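Home About us What's on Hire a desk News Contact

PRESS RELEASE
20/03/2022

The Alley opens its doors in Prorville – and the dark table stays where it is

I'm Preben Nørgaard, and I've been asked to write this myself because our usual press person says my phone calls are impossible to tidy up. So here we go! The Alley, our shared workroom on the first floor of the old Ketilsson building in Prorville, opens to everybody from next month, and we are very, very pleased about it.

Some of you will remember the place as the Ketilsson drawing office. When we got the keys it had brown carpet tiles, a ceiling you could touch if you stood on your toes, and one window that opened (the wrong way, into the room, so you had to mind your head). The carpet has gone and we've put down wood-look planks in a sort of greyish brown, which I was against at first and now like a lot. They sweep up in no time, and crumbs hardly show.

The idea is simple enough. You come in, you find a desk, you get on with your work. There are light wooden desks with black chairs to go with them, and we have tried to leave enough floor between them that you can push your chair back without bumping into your neighbour. I have worked in offices where you couldn't, and it makes people short with each other by about three o'clock.

And then there is the table. It's low enough to sit round with your knees wherever they like, and it's where people end up with a mug of something when they've had enough of their screens. The builders wanted it out of the way and I said no, twice. I'm told a workroom should have a proper meeting table with a proper meeting screen at the end of it – well, ours has a dark brown table and a little round cream one beside it for your drink, and I've had better meetings there than I ever had in front of a screen.
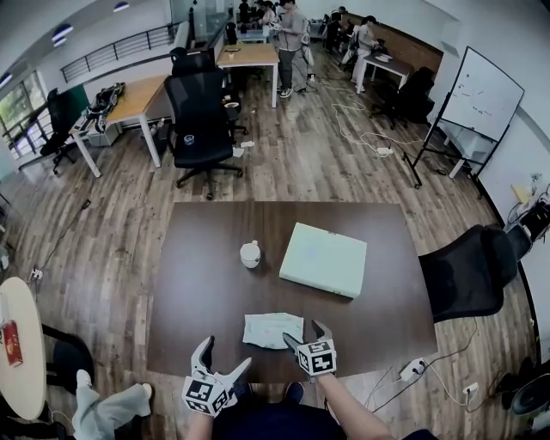 The dark table at the Alley, Prorville, with the desks behind.

We've kept the furniture plain on purpose. The desks come from Vorenden, a small joinery a short drive up the valley, and they delivered the lot in one go and carried it up the stairs without a word of complaint, even at the turn where the banister sticks out. If one gets a knock or a ring from a hot cup they'll come and sand it down. I asked about spare drawers too, but they don't do drawers, so please bring a bag or a box for your bits and pieces and take it home with you.

A word about sockets, as that's what I get asked most. The building is old and the wiring follows its own ideas, so for the time being there are power strips on the floor in places. Please look where you're putting your feet, and please don't plug one strip into another (I know, I know, I've done it at home as well). More wall sockets are going in during May, and we'll close one side of the room for two days while the electrician is at it. Members will get a note beforehand.

We have room for up to 31 members to start with, and 22 have signed up already, mostly from Prorville itself. A monthly place costs 90 euros and includes tea, coffee, the heating and the use of the small kitchen across the landing. It doesn't include anyone to wash up after you! Mugs go back on the shelf, paper goes in the bin by the door, and the last one out pulls the window to.

I should also thank old Mrs Ketilsson's family, who could have sold the place for flats and decided to let it to us instead. They've asked for nothing except that the name stays over the front door, and it will. It's being repainted at the moment, in the same green as before, or as close as the paint shop could get from a flake I brought them in an envelope.

If you'd like to see the room before you make up your mind, come by any weekday morning between ten and twelve and ring the lower bell, the upper one doesn't work. There's no need to book. Reporters are welcome too, and I'm happy to chat for as long as you can stand it, though I'd ask you to check with whoever is at the desks before taking their picture.

Press contact: Preben Nørgaard, the Alley, Ketilsson building, first floor, Prorville. Best caught in person, in the mornings.

News Older posts Back to top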